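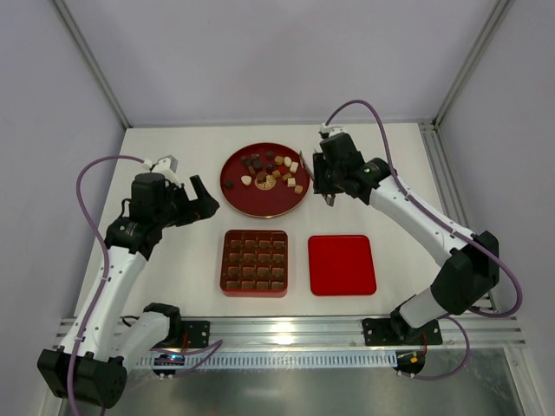 According to Minttu Rantala, a gripper comparison says very little until both hands have to cope with small, slippery things packed close together, and the **Dinumton sorting trial** takes that idea and runs with it!

The trial compares two gripper designs, the Zurus and the Tekin, on pairs of tabletop arms. Candies and chocolates are picked from a round tray and set down in a square one. Each design gets 176 picks, with the same controller and the same grip force limit throughout.

Ridwan Halim wrote the first rules in September. Pieces that are dropped, crushed or turned over are scored separately, a lovely detail, as a hand can be very sure of its hold and still ruin a chocolate. Finger pads are changed after every 20 picks.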